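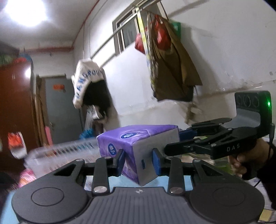 **Unit 6. When the grip is lost: faults in two-gripper handover**

Notes by Angharad Howells. Please read before the October lab. Bring the log sheet from Unit 5, we will continue on the same one.

### 6.1 The case

The case for this unit comes from the sorting line at Lerotico. Two arms stood on opposite sides of a table. The first arm took a soft pack from the bin, turned it, and gave it to the second arm, which put it in a carton. The controller was an Avarent unit and the fingers were standard parallel fingers with rubber pads.

In one night shift the line dropped 23 packs out of 552. Before that night the usual number was one or two. The operator stopped the line three times, cleaned the pads, and started again. After the third restart the second arm closed while the first arm was still holding and moving back. The pack was torn, and one finger of the first arm was bent. The light curtain was working and no person was inside the cell, so there was no injury.

### 6.2 What the log says

The log has one line for each change of state. The important lines are these (time in milliseconds after the handover command):

| Time | Arm 1 | Arm 2 |
|---|---|---|
| 0 | holding | closing |
| 100 | holding | contact reported |
| 200 | opening | holding reported |

In a good handover, arm 1 opens only after arm 2 has reported "holding". The table looks correct. The fault is in the word "reported". Arm 2 did not measure force. It reported "holding" when its fingers stopped moving, and with a soft pack the fingers can stop for other reasons: a fold in the film, a corner, or the finger of the other arm.

On the last restart the fingers of arm 2 stopped against a finger of arm 1. The controller accepted this as a good grip and sent arm 1 the command to retreat.

### 6.3 Contact is not grip 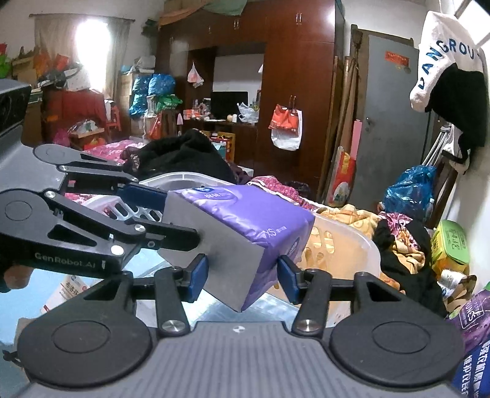 Soft packs are difficult because their shape depends on how they are held. A carton has the same width each time you close on it, but a pack of tissues gives way under the pads, and the width you read from the motor is the width of the squeezed pack. The angle matters also. With the purple pack tilted between the two blue pads, and the linkages of the second gripper already overlapping it from the left, there is little free surface for a second pair of fingers. Ask yourself in such a position where the second grip can go without touching the first one. If you cannot find a place, the handover should not start, and the program must have a state for this. The Lerotico program had no such state.

Please use these words in your reports:

- **Contact:** a pad touches something. We do not know what.
- **Grip:** both pads press on the object, and the force is above the limit.
- **Confirmed grip:** the grip is still there after a small test pull.

### 6.4 What was changed

Gwilliam, the integrator, made two changes. The "holding" signal now needs a force value as well as a stopped motor. Arm 1 also makes a short test pull before it opens. The cycle became slower, and the production manager was not happy with it.

A third change was proposed but not made: a limit on restarts. I think it is the most important one. An operator who can restart without limit will do so, especially at 3 a.m. The Cultgate course book treats this in its chapter on reset procedures.

### 6.5 For the lab

Work in pairs. Keep your fingers out of the linkages when the power is on, also in manual mode.

1. Draw the state diagram of the handover as it was before the changes.
2. Mark the transition which allowed arm 1 to retreat.
3. Add the missing state, and write its entry condition in one sentence.
4. Write what the operator should see on the panel in this state. "Error" is not enough.

Hand in the diagram on paper. The written sentences can be sent by mail until noon on the day after the lab.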